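Journée portes ouvertes de Vollport

La journée portes ouvertes de Vollport est une manifestation publique consacrée à la robotique de manipulation. Elle se tient chaque année en septembre dans les locaux de l'atelier Odoi, à Sosunden. La première édition a réuni 106 visiteurs.

Le programme comprend une visite de l'atelier et une série de démonstrations de 20 minutes, par groupes de 14 personnes au maximum. La principale porte sur Flikar, une main robotisée à plusieurs doigts articulés, présentée dans des tâches de tri et de rangement entre des bacs et des paniers en plastique.
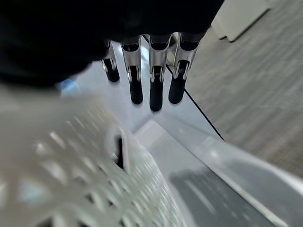
Les essais manqués font partie de la séance et sont commentés au même titre que les autres. Demetrius Rosenthal, responsable des démonstrations, a introduit cette règle à la deuxième édition. Le public reste derrière une ligne tracée au sol et peut poser ses questions entre deux essais.

L'entrée est gratuite, sur inscription. Les enfants de moins de 14 ans doivent être accompagnés.

Voir aussi : Main robotisée, Préhension, Sosunden

Dernière modification de cette page : 2026-03-28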